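4.2 Changes in task content at the packing benches

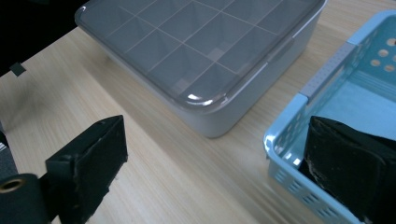
Figure 3. Bench work with the hand-held gripper: lidded compartment box and blue basket on the bench top.

The first set of findings concerns what the operators did with their time once the hand-held grippers were in use. Before the grippers were introduced in February, a kitting operator at the Trernier site picked small parts from divided boxes, placed them in baskets with the packing material and signed the order sheet. The same person now carries out the same order with the tool in hand, and the recorded motion is later used to train the arm cells on the adjoining line. The physical layout of the bench has changed little (Figure 3). Boxes with internal dividers and open baskets remain the standard containers, and operators were free to place them where they wished.

The content of the job changed more than the layout did. We coded 2,978 recorded picks by the reason given for any interruption. Of these, 523 were stopped and restarted by the operator. The most frequent reason was a grasp that the operator considered unsuitable for recording, although the part itself had been moved correctly. Operators called these "good picks, bad takes." Under the earlier routine such a pick would have passed without comment. Under the present one it is repeated, and the repeat does not count toward the order quota.

This produced a conflict between two measures of output. The bench quota remained at 60 orders per shift through the first weeks of recording, while the engineering group at Asuvance asked for clean takes without hurry. Belmiro Gouveia, a shift lead, described the position of his operators in these terms: "If they go slow, I have to explain it. If they go fast, the engineers send it back." The quota was suspended for recording benches after the second review meeting. Operators on the other benches kept theirs, and several mentioned this difference in interviews without being asked.

Lids and compartments were a second source of change. With bare hands, most operators opened a box with one hand while reaching for the basket with the other. The gripper occupies the dominant hand, so the sequence has to be broken into separate steps. Wilfredo Dimaculangan, who had worked at the kitting benches longer than the other participants, reported that he had to relearn the order of his own movements. He also wrote the first version of the bench instructions, at the request of his coworkers and outside his job description. The instructions were later adopted by the site under the name of the Skullen procedure, after the software in which the takes are reviewed. His job grade was not changed.

Soft packing material was treated differently. Operators disagreed on whether folded pieces should be taken by the fold or by the open edge, and the written procedure left the choice to them. Reviewers accepted both. We note this because it was one of the few points at which the operators' judgment entered the training data without a prior rule, and those interviewed spoke of it with some satisfaction.

Physical strain was reported by fewer participants than we had expected. Complaints concerned the wrist and the base of the thumb, and were concentrated in the last hour of the shift. After Nuno Correia of the safety office limited continuous tool use, recording was organized in blocks of 100 takes, with ordinary bench work in between. Operators preferred this arrangement to rotation between benches, which had been tried first and which separated people who were used to working side by side.

Opinions on the longer-term effect of the work were divided. Some operators regarded the recordings as a step toward their own replacement. Others expected that the arm cells would take the night orders, for which the site has had difficulty hiring. Management had made no written statement on either point when the interviews closed on June 21, 2022. The absence of such a statement was raised in every group interview, and we return to it in Section 5.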